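Speaker notes: Linen Planning for Small Lodging Operators
Weltby Hospitality Forum, afternoon session
Prepared by the Lodging Standards Office, Garnonis
Version of November 29, 2025

Opening (slides 1 to 3)

Good afternoon, and thank you for attending. The Lodging Standards Office has been asked to speak on linen planning for properties with fewer than 60 rooms. The material draws on our work with member properties in the Weltby district and on the stock review completed at the Valdebenito guesthouse.

Please hold questions until slide 9. The handout carries the tables, so there is no need to copy figures from the screen.

Pause while handouts reach the back rows.

Par levels (slides 4 and 5)

A par is one full set of linen for every bed and bathroom in the property. Most operators in this room will have been told to keep three par: one in use, one in the laundry and one on the shelf. The Office continues to recommend three par as a starting point for properties that wash on site.

Properties that send linen out should plan for more. When the laundry collects every second day, one set is always in transit, and a late truck will empty the shelf. Four par is the working figure in our guidance. Operators with a single supplier and no backup contract may wish to hold a small reserve of sheets above that level.

Towels should be planned apart from sheets. They wear faster, they leave the building more often, and guests ask for extra ones. A property that orders both on the same schedule will usually run short of towels first.

The Valdebenito review (slide 6)

Valdebenito operates 33 rooms. At the start of the review the property held 2,222 pieces of linen of all kinds, including pool towels and table linen. Staff nevertheless reported shortages on most busy weekends.

The review found that 57 bath towels on the active shelves were below the property's own standard and were being returned by room attendants to the linen closet, where they were counted again as available stock. A further 53 pillowcases were in a size no longer used in the building. Neither group had been written off. 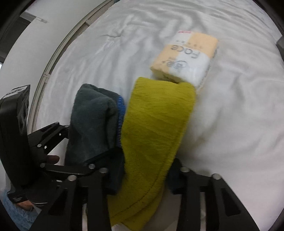

The property did not need a large purchase. It needed a clear rule for taking pieces out of service, and a place to put them. A marked bin was set up in the laundry room, and the supervisor now signs the discard sheet at the close of each shift.

Speaker: if asked about cost, say that the property has not released purchase figures. Do not estimate.

Taking linen out of service (slide 7)

The Office asks members to write down their discard standard and post it where linen is sorted. A usable standard covers stains that remain after a second wash, torn hems, thin spots that show light, and gray or yellow color that is plain when the piece is held beside a new one.

Discarded towels may be cut down for cleaning. They should be dyed or marked with a colored stitch first so that they do not find their way back into guest rooms. Sheets in fair condition may be offered to animal shelters - please call ahead, as many accept towels and blankets only.

Counting (slide 8)

A full count should take place four times a year, and all linen movement should stop while it is under way. Count rooms, carts, closets, laundry and items held by the outside supplier. The February count matters most for our members, as it comes before spring orders are placed.

The Drutance stock sheet is available to all members without charge. It may be used on paper or as a spreadsheet. Members who already have a system that works should keep it.

Point to the sample sheet on page 4 of the handout. The column for rewash is new this year and is often missed.

Questions (slide 9)

Expected topics: rental linen, blended fabrics, and charging guests for missing towels. On the last point, the Office takes no position and refers members to their own legal advisers.

Rental contracts are covered in a separate guide. Copies are at the registration desk and may be taken home.

Close the session on time. The room is needed for the fire safety briefing, and the handout boxes must be moved to the hallway before it begins.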